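Section 4: Hanging framed work on the Flellton rail

Read this section through before you lift any work onto the wall. It covers framed paintings and works on paper hung from the Flellton rail. Unframed canvases are covered in Section 5.

You will need two rail hooks per work, two cords, a level, a tape measure and cotton gloves.

1. Lay the work face down on a padded surface. Check that both D-rings are tight and sit at the same height.

2. Weigh the work. Each pair of hooks carries up to 21 pounds. Anything heavier goes on the Bloxham brackets.

3. Slide the hooks into the rail from the open end and set them the same distance apart as the D-rings.

4. Clip a cord to each hook. Let the cords hang free for a minute so the twist comes out.

Note: Cords are supplied 183 cm long. Do not knot them to shorten them – use the sliding lock.

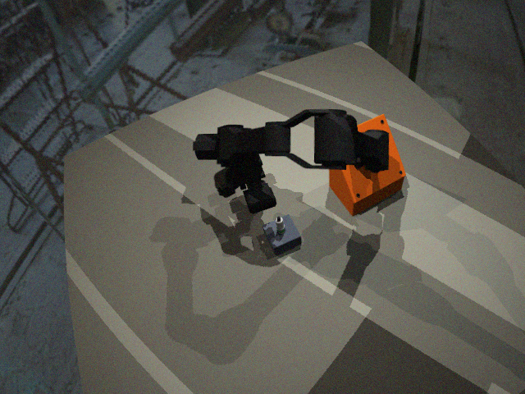 5. With one person on each side, raise the work and clip both D-rings to the cords. Keep hold of the frame until both locks have clicked.

6. Place the level on the top edge and adjust one lock at a time.

7. Fit the two felt pads to the lower corners of the frame so that it hangs flat.

Caution: Never adjust a lock while the cord is carrying the full weight. Support the frame from below first.

Caution: Leave at least 600 mm between works on paper and any heater or air vent.

Once the work is level, write its position on the hanging plan and initial it. Replacement hooks and locks are listed in the Minbridge parts sheet. Questions about loads over the limit go to Farhad Ghaffari at the Lumlow store before hanging begins.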